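Narkix Table Oil, Satin

Yeoman Finishing Supplies — Interior Wood Care

Narkix Table Oil is a penetrating finish for interior wooden furniture in regular use. It is supplied to schools, libraries, residential facilities and private households, and may be applied to new wood or to surfaces from which the previous finish has been fully removed. The satin grade leaves a low sheen and allows the grain to remain visible. It is not intended for floors, outdoor furniture or cutting boards.

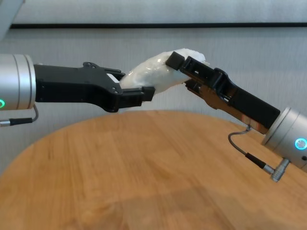
Preparation and Application

The surface must be clean, dry and free of wax, polish and silicone residue. Sand in the direction of the grain, finishing with 200 grit paper, and remove all dust with a vacuum and a lint-free cloth. Rounded edges should be sanded by hand. Power sanders tend to flatten the profile and leave marks that become visible only once oil is applied.

Stir the contents of the can before use and again between coats. Do not shake. Apply a thin, even film with a cloth or a short-haired brush, working from the center of the top toward the edge. Wipe off all surplus oil before it becomes tacky. Allow nine hours between coats at normal room temperature. New wood requires three coats; maintenance work usually requires one.

The underside of a solid top should receive at least one coat. Tops finished on the upper face only may take up moisture unevenly and cup over the course of a heating season.

Color and Tone

All clear oils deepen the color of wood to a certain extent. Warm-toned species will appear richer, and pale species may take on a light amber cast. Customers who wish to keep a pale top as close as possible to its sanded color should order the Natural grade. A test on a hidden area is recommended in every case. 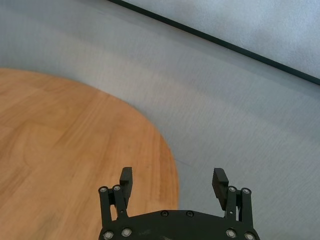
Wooden tabletop with a curved edge and straight grain.

Routine Care

Wipe with a damp cloth and dry at once. Ammonia, bleach and abrasive pads will dull the finish. Water rings can generally be removed by light hand sanding followed by a fresh coat over the affected area — feather the new oil outward to avoid a visible border.

Safety

Cloths soaked with oil can ignite without an outside source of heat. Lay them flat outdoors to dry, or store them under water in a closed metal container before disposal. Keep the product away from children.

Ordering

Item 93 is stocked at the Plavevitz warehouse. The Gistetti applicator cloth is sold separately. Institutional accounts may request sample cans and a printed data sheet from Jurgita Lukoševičius, Customer Accounts. Orders for summer refinishing work should be placed by the end of March.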